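About Casero Walkthroughs
By Tineke De Graaf, July 28, 2020
2 min read

Hi, I'm Tineke! Joris Peeters and I started this site after getting hopelessly stuck on level 5 of Sturnasholm (that clock puzzle, ugh), and we've written 214 guides to escape and puzzle games so far.

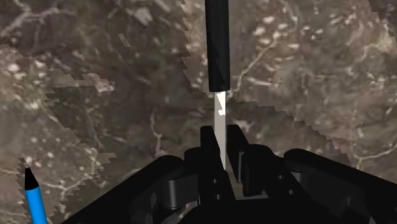
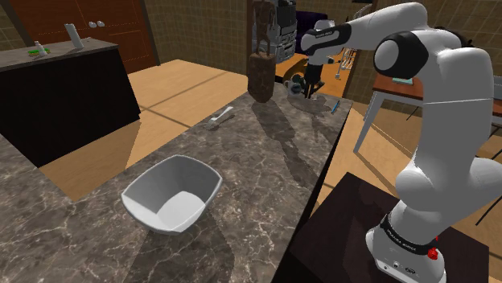
Computer-rendered, both of them.

We play everything ourselves, hints off, and Joris draws the maps. Stuck on a door code? Write to us and we'll have a go!

214 shares | 5 comments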